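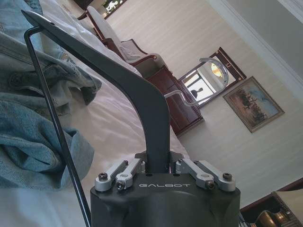
What was the main fault in the grasp planner at the end of the last period? It scored each candidate grasp on a single depth image, and on cloth the score changed from one image to the next, so the arm kept switching targets before it had closed on any of them.

**Progress report, software work package, Novora project**
Prepared for Lomar by Katherine Yupanqui, January 31, 2018

**Planner**

The planner now holds a short history of candidates and changes target only when a new one beats the current one by a set margin. The margin is read from the config file at start-up. We replayed 1,023 logged grasp attempts from the Jatville flat through the old and new versions. Target switching in the final approach fell by roughly 90 per cent. Replay cannot tell us whether the grasps would have held, and we make no claim on that yet.

**Perception**

Segmentation of garments on pale bedding is adequate. Denim is the easiest class. White cloth on white sheets is still poor, and 59 of the logged attempts were dropped from the replay set for that reason. Mirrors give false depth behind the wall plane; these points are now clipped before the candidate search.

**Control**

The wrist controller has been moved to the Quintero message format. Three faults were found during the move:

- finger position reported one cycle late
- stop command ignored while a trajectory was loading
- wrong sign on wrist roll in the log writer (logs only, motion unaffected)

The first two are fixed. The log writer is patched but older logs have not been converted.

**Next period**

Live trials of the new planner are planned for April. Before then we need the converted logs and a decision from Lomar on whether the clipping code should stay in the shared library.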